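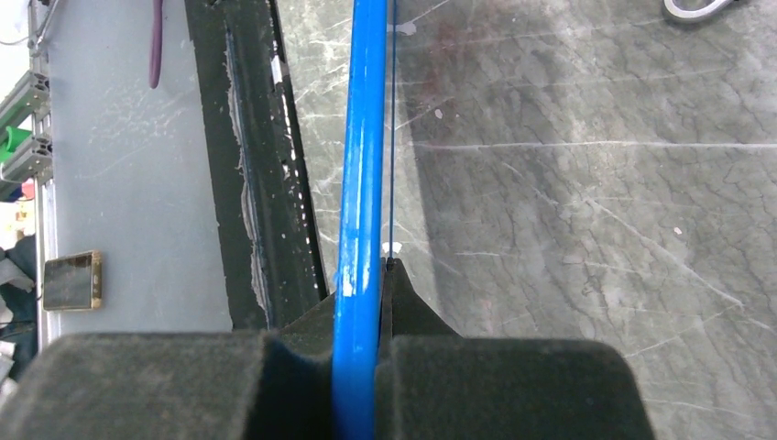
## Part 2: Putting the rods and the trim together

Okay, if you've made it through unpacking you've got a pile of rods, a long strip of black edge trim and probably more floor space taken up than you planned on. Same thing happened to me in July when I put up my first Kilerar bench, and I've done a few more since (they get easier, I promise!). I'm writing this the way I'd talk you through it if I were standing there, so skip whatever you already know.

**Before you start:** give yourself a clear patch of hard floor or a tabletop. Carpet eats the little end caps. Scratches on the work surface won't hurt anything, but grit will scratch the rods, so sweep first.

1. Sort the rods by length. The long ones are the uprights and the short ones go across the back. If your kit came from Brurko, the lengths are printed on the bag. Calvo kits just toss them all in one sleeve, and you get to play matching games on the floor.

2. Wipe each rod down with a soft dry cloth. The blue plastic is glossy and it shows every scuff. Pale streaks are usually only on the surface, and a drop of dish soap on a damp cloth takes off a lot of them. The ones that stay, stay. I turn that side toward the wall.

 > **Caution:** no scouring pads and no acetone. I tried acetone once on a spare and it went cloudy in seconds.

3. Dry-fit the trim along the edge of the panel. Don't peel or glue anything yet! Start at one corner and walk your thumb along it. It's going to look wavy if it's been coiled up in the box, so lay it out flat overnight if you can stand to wait.

4. Clean the panel edge, and the trim too if you're reusing an old strip. Old adhesive leaves a gray smear that nothing new will stick to. Warm water, a plastic scraper, patience.

5. Press the trim on, working in short stretches, and trim the extra at the far end with a sharp knife. Cut it a hair long. You can always take off more.

6. Stand the uprights in their sockets and push straight down until they stop. If one goes in crooked, pull it all the way out and start over. Twisting is how sockets crack, ask me how I know.

 > **Note:** the short bench takes up to 240 pounds spread evenly. The Manier extension doesn't raise that number, it only makes the top longer.

7. Run your cables last. Let them hang down loosely behind the panel with a bit of slack at the bottom, and clip them where they won't rub on the trim. I like a different color for each one, so I can find the right plug without crawling underneath.

8. Give the whole thing a gentle shake. A little sway in the uprights is fine until the back rods are in. Rattling isn't, so go back to step 6.

Allow yourself nearly 5 hours if it's your first one, with lunch in there somewhere. My friend Mohit Bajpai did his in an afternoon, but he skipped the dry fit and had to redo the trim.

Part 3 covers the back rods and leveling the feet. Leave the end caps in their bag until then.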